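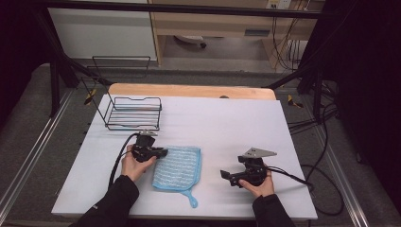
Tresteo 正在招募住在 Gultenville 和 Briranton 的家庭，参加一项厨房用布的日常使用记录。厨房用布包括洗碗布、擦碗巾、擦台面的抹布、擦手巾，也包括旧毛巾、旧T恤剪开以后当抹布用的。名额最多110户，两地合计，报满即止。

完成全部记录的家庭，每户付300元。

## 我们想了解什么

同一块布在不同人家里用法差得很远。有的人家一块布从早用到晚，擦完桌子擦灶台，最后顺手擦了地；有的人家分得很细，擦碗的、擦手的、擦水槽的各挂各的，家里人拿错了还要挨说。买布的时候大家看的东西也不一样，有人看吸水，有人看掉不掉毛，有人就买超市里最便宜的那一捆。

十月份我们在 Mollah 做过一轮小规模的试记录。记录表发下去以后，问题主要出在两个地方：一是“清洗”这一栏太笼统，有人把水龙头下冲一冲也算清洗，有人只算进洗衣机的；二是很多布没有固定用途，填表的人不知道该归到哪一类。新的记录表已经按这些意见改过，冲洗、手搓、煮烫、机洗分开填，用途一栏可以多选，也可以写“说不清”。

这次要记的内容大致是：

- 家里厨房有哪些布，各放在哪里
- 每天哪块布做了什么用
- 什么时候洗，怎么洗，和什么一起洗
- 怎么晾，晾在哪里，下次拿来用的时候干透了没有
- 哪块布换掉了，换掉的原因，换下来的去了哪里

结果会写成一份报告，供纺织品洗护说明的编写和社区家务课程参考。报告里只出现整理后的内容，不出现任何家庭的姓名和住址。

## 谁可以报名

住在 Gultenville 或 Briranton，家里有厨房并且平时开火，就可以报名。一个人住、合租、带孩子、和老人同住，都可以。合租的请先和室友说好，公用的布也要记，室友不同意的话我们没法收。

报名人须年满十八岁，能用中文填表。家里主要做家务的人和填表的人可以是两个人，但填表的人最好每天都在家吃至少一顿饭，不然很多事要靠问，容易漏。

下面几种情况这次不收：

- 厨房用于经营，比如在家做糕点出售、给别人做团餐
- 记录期间计划搬家或者装修厨房
- 家里有人在生产或者销售清洁用品、厨房纺织品的公司上班
- 只用一次性厨房纸，完全不用布

最后一条有人问过。偶尔用厨房纸没有关系，照常记就行，表上有一栏专门留给厨房纸。

我们希望各种家庭都有一些，所以报名人数如果偏向某一类，会优先通知另一类的家庭。住老房子、厨房没有窗户、没有洗衣机的家庭目前偏少，欢迎报名。

## 需要做的事

**第一次上门。** 报名通过以后，我们会约一个时间到家里来，大约坐四十分钟以内，看一下厨房的布放在哪里，给每块布缝一个小号签，再把记录表讲一遍。号签是棉线缝的，缝在角上，可以水洗，结束以后剪掉就行。不愿意缝的布可以不缝，在表上写清楚样子即可。上门的工作人员每次两位，会带工作证。厨房请保持平时的样子，不用提前收拾。

**记录。** 连续13天，每天填一张表。晚饭后一次填完也行，边用边填也行。多数家庭几分钟就能填好，来客人或者大扫除那天会久一些。表有纸质的和网页的两种，选一种用到底，中途请不要换。

**中间的电话。** 记录到一半左右，我们会打一次电话，问表有没有看不懂的地方。电话很短，只谈填表。

**第二次上门。** 记录结束后的一周里，我们来取表，再聊一次。聊的内容是这段时间里比较特别的情况，比如哪天换了新布、哪天断了没填。如果您愿意，可以让我们带走一块旧布，我们会留下一块新的给您。这一项完全自愿，和报酬没有关系。

记录期间请照平常的习惯来。不要因为参加了记录就多洗几次，也不要特意去买新布。本来就打算换的，照换。

## 关于中断

有一天忘了填，第二天补上，在表头写“补”字。连着两天没填，请给我们打电话，通常可以把记录往后顺延。出差、生病、家里有事需要退出的，随时可以退，不用说明理由。退出之前已经填好的表，您可以决定交给我们还是自己留着；交给我们的，按实际填写的天数折算报酬。

## 报酬和支付

报酬300元，在第二次上门之后的十个工作日内转账。不发现金，也不发购物卡。一户只付一份，转到报名人本人的账户。合租的怎么分，由室友之间商量，我们不介入。

参加者不需要交任何费用，也不需要买任何东西。纸、笔、号签都由我们带来。如果有人以这项记录的名义向您推销洗涤剂、抹布或者净水设备，请告诉我们，那和 Tresteo 没有关系。

## 个人资料

报名表上的姓名、住址和电话只用来联系和上门。记录表上只写家庭编号。两份资料分开保管，项目结束后报名表销毁，记录表保留五年。

上门的时候，我们可能会请您同意拍几张布和晾晒位置的照片。拍之前会先问，不同意就不拍，不影响参加。拍的时候避开人、信件和药品，拍完请您当场看一遍，不合适的当场删掉。

电话不录音。第二次上门的谈话由工作人员手写记录，您可以要求看，也可以要求划掉其中的内容。

## 时间安排

报名从2024年12月15日开始。第一次上门放在春节以后，按报名先后排，Gultenville 先排，Briranton 随后。两地的记录不要求同时开始，您可以在报名表上写明哪几周不方便。

上门时间一般在上午九点以后、晚上七点以前。上班的家庭需要更晚一些的，可以提出来，我们尽量安排。住处没有电梯、门禁需要登记、家里有狗的，也请写在备注栏里。

## 怎么报名

报名表放在下面两个地方，可以现场填，也可以带回去填好再送来：

- Gultenville 图书馆一楼服务台
- Briranton 社区活动中心，进门右手边的资料架

也可以打服务台电话，请我们的工作人员在电话里代填。代填的报名表会在第一次上门时请您核对签字。

报名表一页纸，问家里几口人、谁做饭、有没有洗衣机、布一般晾在哪里，没有对错。收到以后，不论能不能参加，我们都会回复。四周还没有收到回复的，请打电话问一下，很可能是电话号码写错了。

项目负责人是 Yvette Gosselin。对记录内容、报酬或者个人资料的处理有疑问，可以写信给她，信封上写“厨房用布记录”，投到上面任何一处的 Tresteo 信箱。她看中文信，也用中文回。

## 常有人问的几件事

**家里的布又旧又脏，会不会不好意思？**
旧的、有污渍的、破了洞的都要记，和新布一样编号。我们不给任何一家的厨房打分，也不会在上门时提出改进意见。

**一块布都没有固定地方，怎么写？**
写“不固定”，再写当天晚上它在哪里就可以了。

**保姆或者钟点工来做家务，怎么记？**
请她在的时候，她用布的情况也要记。可以由她口述，您来填。报名之前请先问过她愿不愿意。

**孩子可以一起填吗？**
可以。请在孩子填的那几行旁边打个勾，字看不清的地方大人再写一遍。

**洗衣机坏了怎么办？**
照记。改成手洗就写手洗，送到洗衣店就写洗衣店，修好那天在备注里注明。

**参加过 Mollah 那次的，还能参加吗？**
已经搬到 Gultenville 或 Briranton 的可以。仍然住在 Mollah 的，这次不在范围内，以后如果再在当地做，会先通知上次的家庭。

**能不能知道结果？**
报告写好以后，会给每户寄一份摘要。想要全文的，在第二次上门时告诉工作人员，留一个邮寄地址或者邮箱。摘要预计八页，全文比较长，后面附有空白记录表，想自己接着记的人可以复印。

**亲戚也住在附近，可以两家都报吗？**
可以，分开住、各有各的厨房就算两户。每户单独填一张报名表，不要写在同一张上。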